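# Small Spaces, Loud Walls
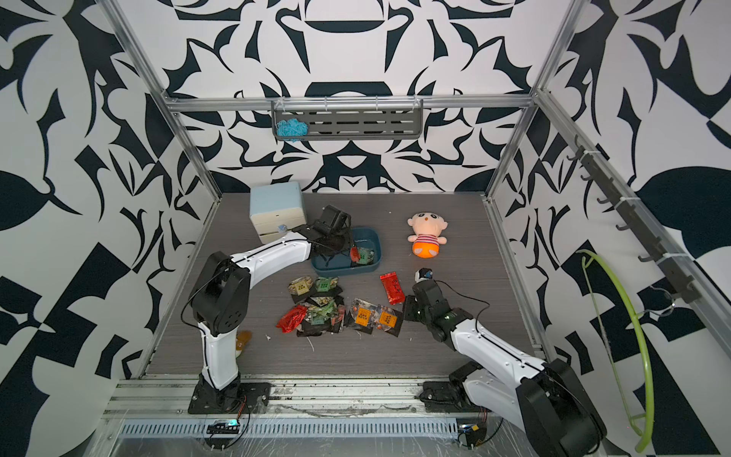 I've been promising a storage page for ages, and Fionnuala has finally nagged me into it, so welcome! If you came over from the Nevley newsletter you'll already know I have a bit of a thing for small spaces. Big rooms leave me cold. Give me a nook, a cubby, the inside of a wardrobe, anything where you can touch both sides at once, and I'm happy for a week.

The thing I get asked about most is the pattern. Black and white, great big swoops, leaves and claws and scrolls all chasing each other round three walls. People either love it or they go a bit quiet and ask where I got the drawers. Cengiz said it was like standing inside somebody's tattoo (I took that as a compliment, I'm not sure it was one). We had a plain grey sample up first and I lasted 6 days with it before I started taking it down again.

**On the pattern**

The trick with a bold print in a tight spot is to go much bigger than feels sensible. I'd always been told small room, small pattern, and I did as I was told in my first flat and ended up with a loo that looked as if it had a rash. Big shapes are calmer. The side walls have the chunkiest bits, all angles, and the back is closer to a mirror image, left and right, so your eye has somewhere to settle.

It came from Grastard as an end-of-line roll, and I still go back and forth on which way up it was meant to go. Eirlys says the dark bowl shape belongs at the top. Gert says it's a hat. It's at the top, anyway, and it's staying there.

If you're lining up a design like this across a corner, start from the middle of the back and work outwards. I started from the left the first time, got all the way round, and was out by the width of my thumb. Hacer came over to hold the other end for the second go and we had it done before lunch, with only one proper argument.

**On hanging things up**

I'm a hanger-upper by nature. My mum was a piler - she could find anything in any pile, I'll give her that - but I lose things the minute something else is on top of them. So there's a slotted grey rack across the back, and little white cable ties hold it to the rail. I did look at proper brackets. Dağdelen on the high street had some lovely ones, and Gert pointed out that a bag of ties was £2 and I could move the thing whenever I changed my mind. I change my mind a lot, so cable ties it was.

The pale blue scrubber gets more comments than anything I've ever made with actual effort. It's a fluffy mesh one, the sort you'd have in the shower, and it hangs at the end of the rack where it gets the air. I love how daft it looks against all that black and white! Eirlys has asked me twice if it's a decoration.

Then there's the hook rail on the right, small black hooks on dark grey. I'd have it longer if I could. Hooks are the one thing I've never bought too many of, and if you're planning a corner of your own, buy the rail with more than you think you want. You'll fill them. I once turned up at Cavus, the café where our little group meets, with a spare rail in my bag, and Fionnuala had it up in her hall that same evening with dog leads on it.

**On colour**

With walls that busy I keep the rest fairly gentle. Pale blue, off-white, a bit of teal. And then lime green, which isn't gentle at all, but I had the hoop already and it wanted a home. It's bendy, so leaning it on the right-hand wall was the easiest answer going. Cengiz would like it known that he suggested orange.

The floor is dark grey with a fine grain to it. I dithered between that and something paler, and I'm glad I went dark because it doesn't compete.

**On drawers and trays**

Two drawers. I did have my eye on a bigger unit, and I came very close to getting it, but I know myself and every extra drawer I own becomes a drawer of batteries and birthday candles. The little one tucks into the back corner, blue on top, and there's a tiny blue tag on the front of the bottom drawer. I'm a great believer in tags. Hacer does hers by colour and has a chart inside her cupboard door, and I'm not there yet, but I can see it coming.

Trays, though, trays I could talk about all day. A shallow one with rounded corners is the most useful thing in any room. Stuff that would look like a mess on a worktop looks perfectly deliberate in a tray. Mine's a teal-blue plastic one and at the moment it's on snack duty - a small green packet and a small reddish-orange one, both shoved up at the right-hand end, as everything in my trays always is. I'm right-handed, maybe that's it. Gert leaves things dead centre and I find it unnerving.

**Bits people have asked**

The print is discontinued, sorry. Grastard do bring old designs back now and then, so it's worth getting on their list. I went through 29 swatches in June before I picked it and I still have most of them in a shoebox, so if you're local and want to borrow the box, just shout.

The wall covering wipes down with a damp cloth. Don't use anything scratchy on the black parts, they show every mark.

And no, I didn't measure first. I measured afterwards and was pleased with myself.

Eirlys's airing cupboard is next on my list, as soon as she's found somewhere to put the towels. She reckons there are 100 of them in there and I believe her.

Page last fiddled with: Oct 19, 2019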